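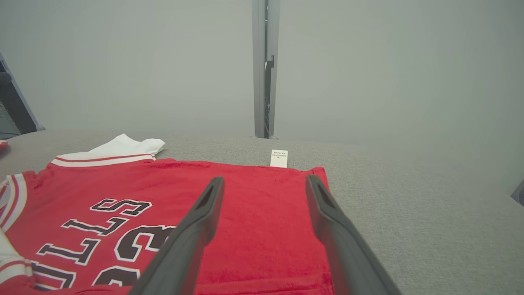

I got to the Bindby twenty minutes early and still ended up at the back of the line, which went out past the bakery and halfway around the corner. If you've only ever driven by it, the Bindby is the old single-screen movie house on the hill side of Brernov, the one with the green tile front. It's been closed for years. In July it opened the doors for one Saturday so people could poke around before the seats go back in, and I'd been looking forward to it like a kid.

I should say up front that I saw my first movie without my parents in that building, so don't come to me for a neutral opinion.

They let us in by groups. Mine was led by Elvia Cervantes, who is running the whole reopening and who talks very fast and walks even faster. She had us in the lobby for maybe five minutes. The ticket booth is still there, the little brass half-moon opening and all, and they've scraped the carpet up to find a terrazzo floor with a sunburst in it. I stood on that floor dozens of times and never knew! It was all orange swirls when I was growing up. A woman next to me said she'd liked the swirls better, and I have to admit part of me agreed.

Concessions is going to move. The old counter was right in front of the main doors, so on a busy night you'd have the popcorn people and the late people all fighting over the same six feet. The new one goes along the left wall where the coat check used to be. They had a piece of tape on the floor showing where it starts, and a man in our group kept standing on the wrong side of it and ordering imaginary nachos. His wife had clearly heard it before.

Then the auditorium. With the seats out it looks enormous, and also kind of tilted, like being on a boat. The theater held 900 back when it was built, balcony included. Elvia said it'll be quite a bit fewer this time, with wider seats and more legroom, plus wheelchair spaces in three different spots so you aren't stuck in the back corner. I asked whether the balcony would be open and got a very careful "we hope so." There's a second staircase that has to be built first. You can go up and look over the rail now, four people at a time, and I did that twice.

The plaster is the thing everybody was taking pictures of. It goes all the way up both sides in these big curling leaf shapes, and about a third of it on the right had come down from a roof leak. Hermenegildo Cárdenas and his crew have been casting new pieces from molds they took off the left side. He had one of the molds out on a table and let us touch it. It's rubbery and a lot heavier than you'd think. Somebody asked how you tell the new leaves from the old ones and he said you can't, and then he pointed at a spot and said well, that one, because he'd made it on a Monday. He got a big laugh.

My favorite part was the projection booth. You go up a metal ladder stair (wear real shoes, I had sandals on and regretted it) and come out in a room about the size of my kitchen, hot as anything even with the window open. Mwangi Rashidi was up there in a shop apron, and he's going to be the projectionist when they open. They're keeping the two 35mm machines and adding a digital projector between them, so all three will be pointing out through the wall in a row. He threaded one of the old ones for us from start to finish, no film running through the gate, just showing how the loops go, and he did it without looking while answering questions. I asked him how long that took to learn and he said his first week on the job he put a reel on backward and the audience clapped.

He also let a boy of maybe nine pull the handle that does the changeover between machines. I would have elbowed that child out of the way if I'd thought I could get away with it.

There was a trunk full of old paperwork up there too, mostly booking sheets. One of them was for a weekend double feature, with "1,778 sold" written in pencil at the bottom and underlined. That was Friday through Sunday, all shows together. I don't remember the last time I was at a movie with more than 60 people in the room, so that stuck with me.

Back downstairs they had a talk in the auditorium with folding chairs. Faustino Jaramillo, who'll be picking the movies, went over what they want to show. It's a mix. New releases on weekends, older stuff on Wednesdays, a kids' matinee, and one night a month for people around here who make their own shorts. He also wants to do silent movies with a live piano, and there was a little bit of grumbling from behind me, and he just smiled and said they'd be serving beer at those. No more grumbling.

The question period ran long. Parking came up, naturally. (The lot behind the bank after six, and the street.) Somebody wanted to know about ticket prices and didn't get a number. Somebody else wanted to know if the organ was coming back, and the answer to that was a small sad story. The organ was sold to a collector decades ago and the chambers are empty, although the fancy grilles are still in front of them. A man named Hélder Caldeira stood up and said he'd played it as a teenager, before the cartoons on Saturdays, and that two of the keys never worked and he'd learned to play around them. He was wonderful. Elvia got his phone number before he'd even sat down again, so I'd bet money he's on that piano bench.

After the talk you could buy a seat, meaning you pay for one and they put your name on the arm. I'd promised myself I wouldn't and then I did, left side, six rows from the back, which is where we always sat so we could get out fast and catch the bus. They'd brought one sample seat and everyone got a turn in it. It's a dark blue, with a cup holder, and it tips up quietly. The old ones used to bang like a screen door. I sat in it longer than I should have with a line behind me.

A few practical things if you go to the next one. The restrooms weren't working and they'd set up portables out on Pladimham Street. There was no food inside, but Cao across the road does dumplings to go and will let you eat them on the steps. The tour itself is an hour, more if your group asks a lot of questions, and mine did. The balcony and the booth are both stairs only for now. And bring a flashlight or use your phone, as half of the hallway behind the screen has no lights at all and there are some great old posters pasted right onto the brick back there. I could make out the bottom half of a cowboy and most of a giant ant.

They told us 3,000 people had signed up for news about the opening, so I'd get your name on the list soon if you want a shot at the first night. The next open day is 5 November 2024, late afternoon into the evening, and by then the screen should be up. Mwangi says he'll run a few minutes of something through the old machines if the sound is hooked up. He wouldn't say what. I'm going, and I'm wearing sneakers this time.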